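# The Second Gripper

Amna Talpur had promised herself she would be fair to the new one.
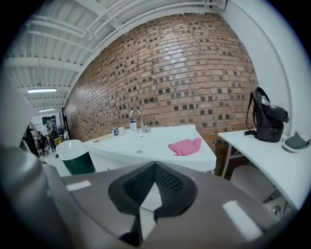
## At the sink

She had carried it down to the white counter by the curved brick wall, the one with the tall tap, and the pink cloth was lying there all crumpled the way cloths do, waiting for whoever was brave enough. It was a big grey thing, the new gripper, with a heart-shaped pad set into the middle of it and a slot running down between the two halves. Mensah had drawn that heart himself, and when he was teased about it he said that a heart was simply what you got if you put two thumbs side by side, and would everybody please look at their own thumbs before laughing. (Everybody did. He had a point.)

The old gripper had come from Stakora six years before, and Amna loved it as you love a ute with one door that won't open. It was narrow and plain and it pinched. Her hand knew the weight of it so well that she sometimes reached for a cup at home and was surprised by her own fingers. She had picked up eggs with it, and keys, and once a sleeping moth off the windowsill, which she had carried all the way to the garden without waking it.

"You'll do cloth first," Mensah had said over breakfast, buttering his toast right to the corners. "Cloth, then the mug, then the stick. Fifty goes at each, old one and new one. And you're not to favour the old one."

"I don't favour it."

"You've put a ribbon on its handle, Amna."

"That's so I can find it."

He'd let that go by, being a kind man, and had gone off to catch the early train to Jasbridge, where the people with the money were.

So now there was only the work. She squeezed, the pad closed over a fold of pink, and she lifted. The cloth came up in one long sad swoop like a flag on a still day. She put it down and scrunched it afresh and did it again. After a while she stopped thinking about her wrist, and a little after that she stopped thinking about the gripper at all and thought about her father instead, who was eighty-one and lived in Sotden and could no longer do up his own buttons.

He was the reason she'd come into this line, though she had never told Mensah so. It had begun with a jar of pickled limes one November. Her father had stood in his kitchen with the jar held against his chest, turning and turning at the lid, and when she offered to help he'd said he was only warming it up. They ate the dal without limes, and talked about the cricket, and she drove home afterwards with the heater on and her mind going like anything.

## The tally

By the time the kettle had been on twice she had her numbers for the cloth. The old gripper had managed it 3 times in every handful of tries before it got muddled, and then lost its edge altogether whenever the fold lay flat; she had written a rather cross little note beside that. The new one had simply kept on. She went down the column with her pencil, counted it up, and then, because she was an honest woman with a ribbon to answer for, counted it again from the bottom. It still came out in favour of the heart.

She took the old one down from its hook and sat with it a minute.

"It's only cloth," she told it. "You'll have your turn at the stick."

And it did, bless it. The thin stick suited those narrow fingers down to the ground, and the old gripper plucked it off the counter so neatly, go after go, that Amna laughed out loud by herself. The new one was clumsier there. The stick would slide into the slot and lie down in it, quite comfortable, and have to be shaken out. She wrote that down too, and underlined it, and felt a good deal better about everything.

Mensah rang from the platform on his way home.

"Well?" he said. There was a train going past him, or a great wind. "Who's won?"

"Yours for cloth. Mine for the stick. The mug I'm still arguing with."

"Yours! I heard that."

"The old one, then."

"Could we put them both on the one arm, do you think? One either side, and turn the wrist?"

She looked at the two of them lying on her knees, the grey one and the one with the ribbon, and thought of buttons, which were small and hard and also, when you came to it, attached to cloth. You'd want something soft to hold the shirt and something narrow to chase the button through.

"I'd need a shirt," she said slowly. "An old one. A proper shirt with a collar."

"I'm wearing one," said Mensah. "Put the kettle on, I'm 53 minutes away."

She filled it at the tall tap, and then she rang her father to ask what size his buttons were.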